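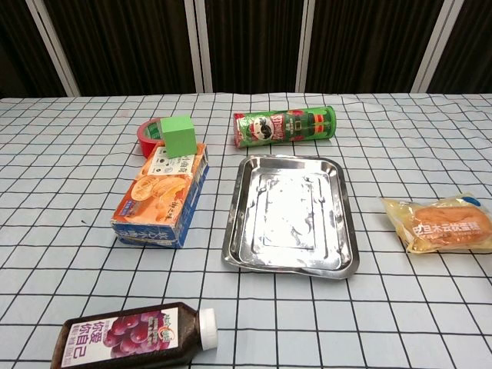 Petronella Ndlovu
Senior Lecturer, Laboratory for Manipulation and Control

Robot Hands and End Effectors
Handout 4: Comparing Grippers on a Mixed Tabletop Set
Issued February 17, 2025

1. Purpose of the session

Students will compare two end effectors on the same set of household objects: the Keneo two-jaw parallel gripper, used in Handout 3, and the Sotine multi-finger hand, fitted in pairs. The comparison concerns grasp planning, contact, and release. Arm speed is not assessed. Groups that have not completed the calibration form from Handout 3 should see Sang-wook Koo before booking bench time.

2. The object set

The set was chosen to cover a range of shapes and surfaces. It contains a shallow stainless steel tray, a green chip can, a box of pastry or candy in printed cardboard, a small green foam cube, a roll of red tape, a wrapped bread roll, and a bottle of grape juice. Each object raises a different question for the planner.

The tray is the hardest case for the cameras. Polished steel returns bright patches and smears of reflected light, and the depth estimate over the floor of the tray is often missing altogether. Students should plan grasps on the raised rim and should record whether the rim was found by the automatic segmentation or marked by hand.

The can and the bottle both lie on their sides and are free to roll. A parallel gripper must close across the diameter with both jaws arriving together – an early contact on one side is enough to move the object out of reach. A multi-finger hand may cage the object first and tighten afterward.

The bread roll is soft, and its wrapper creases under load. Visual feedback alone is a poor guide to the force applied. Use the low force setting on both end effectors.

The cube is placed on top of the box, next to the tape. It must be removed before the box is attempted. A trial in which the cube falls is scored as a failed box trial, even if the box is lifted.

3. The bench

The table is covered with a cloth printed in a square grid. The grid is a visual reference for placing objects and for checking the extrinsic calibration of the head camera. It should not be used as a measuring instrument, as the cloth wrinkles and the lines bend with it. Smooth the cloth before each block of trials and photograph it from the head camera.

The dark panels behind the table remain in place for all trials. Results taken against a different background are not comparable and will be returned.

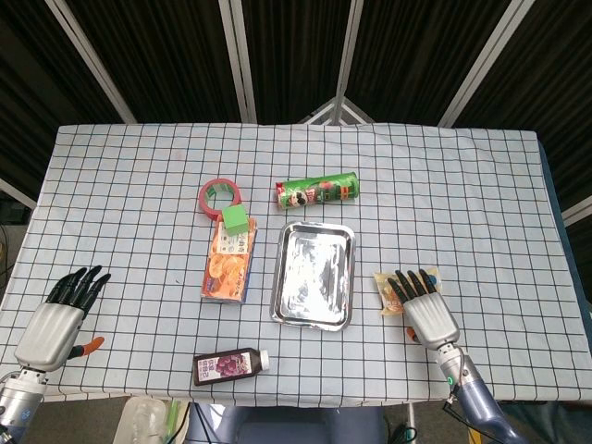

Figure 2. Multi-finger hands over the object set, head camera view. The fingertips of the right hand are at the snack packet.

4. Procedure

Each group completes 17 trials per object with the Keneo gripper and 17 with the Sotine hands. The order of objects is given on the bench sheet. For every trial, record the grasp type, the first point of contact, the outcome, and the reason for any stop.

With the Sotine hands, the thumb must be set before the fingers close. The controller accepts a finger command while the thumb is still moving, and the resulting grasp is usually unstable. Wait for the position flag.

Both hands may enter the workspace together, but only one may be in motion within the area of the tray. Eun-seong Ha will demonstrate the interlock at the start of the session.

5. Notes from the November cohort

The previous cohort submitted 536 valid trials, and a further 63 were excluded for missing contact data. Most of the exclusions came from groups that filled in the log after the block instead of during it.

Several reports compared the two end effectors by success rate alone. This was marked down. A hand that succeeds after repeated regrasping and a gripper that succeeds at the first attempt have not performed equally, and the report should say so.

6. Submission

The report is limited to 14 pages including figures. Raw logs are uploaded separately to the Wullia course folder. Questions about the controller go to Ah-rin Ahn; questions about marking go to the course office.

Reading for the next session: course reader, chapter on contact models, through the section on soft fingers.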